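3.2 The workbench and the board

All sessions at the Radton site were held at a single bench. We describe it in some detail, as reviewers of our earlier workshop paper asked how much of the variation between sessions might be put down to the surface and how much to the task itself.

The tabletop is dark and has a regular pattern of small dots over its whole area. We kept it uncovered. During piloting, Akosua Dogbe tried laying a pale cloth over it, but the cloth moved whenever the board was nudged and left ridges under the corners. The bare surface had one drawback, in that small dark parts were hard to find once dropped. We dealt with this by asking for a pause after any drop, so that the part could be picked up and put back in its tray before work went on.

The board is a thick rectangular slab, white and matt on its upper face. It is laid with its long axis pointing away from the near side of the bench, so that one short end is close to the worker and the other lies towards the back. In what follows, "near end" and "far end" always refer to these two short ends. We use "board" throughout for what the Gavholm group calls a task board and what Lau's parts list calls a fixture board.

The choice of white was practical. Abelardo Huanca, who prepared the boards, had first made a grey set, and edges on the grey set were difficult to pick out against the bench in the late afternoon. With the white set, the outline of the board could be checked at a glance, and a board that had been turned slightly out of line was noticed sooner.
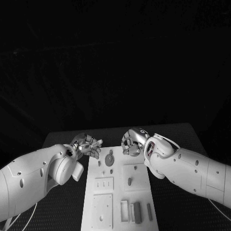
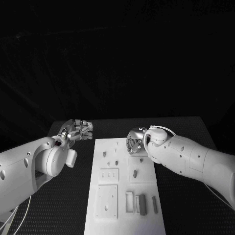
Figure 2. The white board on the dark, dotted tabletop.

3.3 Placing and checking the board

The board was placed by hand at the start of each session. Two strips of tape were used as a guide on the first day and then taken up again, as their edges caught on the underside of the board. After that we relied on measurement. The distance from the long side of the board to the side of the bench was taken at the near end and again at the far end, and the board was shifted until the two readings agreed.

This took longer than expected. Seidu Agbeko timed 30 placements in April and found that most of the delay came from the far end, which is awkward to reach without leaning on the bench — and leaning on the bench was itself enough to spoil the reading. We later did the far end first.

Across the study we logged 409 sessions and 1,589 separate trials. The board was checked before every session but not before every trial. In almost 100 sessions it was found at the closing check to have moved from its starting place. These sessions were kept in the main analysis and are flagged in the appendix, where results are given both with and without them.

Boards were wiped with a dry cloth between sessions. Adjoa Alhassan kept the record of marks and scratches, and a board was swapped for a fresh one when a mark could be felt with a fingertip. Marks that could be seen but not felt were left alone.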